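# »Ein Gecko kündigt nicht, er hört auf zu fressen«

Solomiia Pasichnyk öffnet die Tür nur einen Spalt. Dahinter sitzt ein Kronengecko auf der Garderobe, und der soll da auch bleiben. »Der war gestern noch im Bad«, sagt sie. »Wir verhandeln.«

Seit sieben Jahren betreibt sie in Plaltitz eine Pflegestelle für Reptilien, die anderswo nicht mehr erwünscht sind. 27 Tiere wohnen derzeit bei ihr, verteilt auf zwei Zimmer und, wenn man den Flur mitrechnet, eigentlich die ganze Wohnung. Gelernt hat sie Steuerfachangestellte. Das helfe, findet sie: »Man gewöhnt sich an Leute, die mit einem Schuhkarton kommen und hoffen, dass ich nicht nachfrage.«

Sie fragt trotzdem nach. Meistens lautet die Antwort, das Tier sei größer geworden als gedacht. »Bei einer Kornnatter lasse ich das gelten. Aber neulich brachte mir jemand eine Griechische Landschildkröte und war überrascht, dass sie noch lebt. Die war älter als er.«

Über die Technik redet sie ungern, weil sie dann nicht mehr aufhört. Zeitschaltuhren hält sie für überschätzt, Klebethermometer für Dekoration. »Das klebt an der Scheibe und misst die Scheibe. Der Scheibe geht es also gut.« Sie selbst misst am Sonnenplatz und im Versteck, beides morgens, und schreibt die Werte in ein Schulheft. Ihr Kollege Yannick Lefèvre hat ihr dafür eine Tabelle gebaut. Sie hat sie sehr gelobt und nie geöffnet.
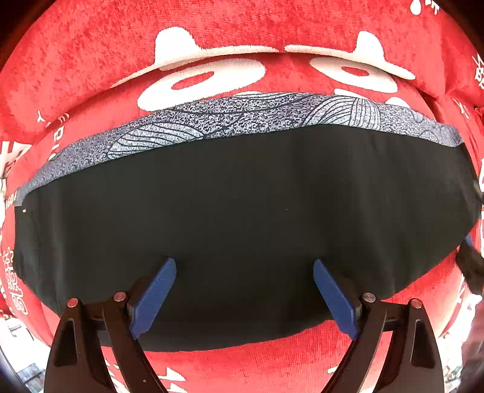

Im März fiel bei ihr nachts die Heizung aus, und zwar die des Hauses. Die Hausverwaltung Skeltow schickte nach sechs Tagen einen Techniker, der sich vor allem für den Tejuweibchen-Auslauf interessierte. »Er hat gefragt, ob die beißt. Ich habe gesagt, nur Handwerker. Das war vielleicht taktisch nicht klug.« Die Tiere haben die Woche überstanden, die Stromrechnung weniger.

Wie sie das finanziert? Sie lacht und zeigt auf ein Einmachglas, in dem ein Knopf und mehrere Münzen liegen. Den größeren Teil zahlt sie selbst, den Rest bringen Schutzgebühren. Für eine Bartagame samt gebrauchtem Terrarium nimmt sie 98 Euro, und fast jeder versucht zu handeln. »Dieselben Leute kaufen danach eine Kunststoffhöhle mit Totenkopf. Da wird nicht gehandelt.«

Ihre Freundin Azucena Camacho, die an diesem Nachmittag mit einer Dose Schaben auf dem Sofa sitzt, sieht das milder. »Soli vermittelt ja kaum etwas«, sagt sie. »Sie führt Vorstellungsgespräche, und dann behält sie das Tier.« Pasichnyk widerspricht, allerdings erst nach einer Pause.

Was sie Anfängern rät? »Erst das Terrarium, dann drei Wochen leer laufen lassen, dann das Tier. Wer die drei Wochen nicht aushält, soll sich eine Zimmerpflanze holen.« Und Tierarzt vorher suchen, bitte, mit Reptilienerfahrung. Sie selbst fährt dafür bis Tirker.

Im Flur raschelt es. Der Gecko hat die Garderobe verlassen und sitzt jetzt in meiner Kapuze. Pasichnyk meint, ich solle einfach noch einen Kaffee trinken.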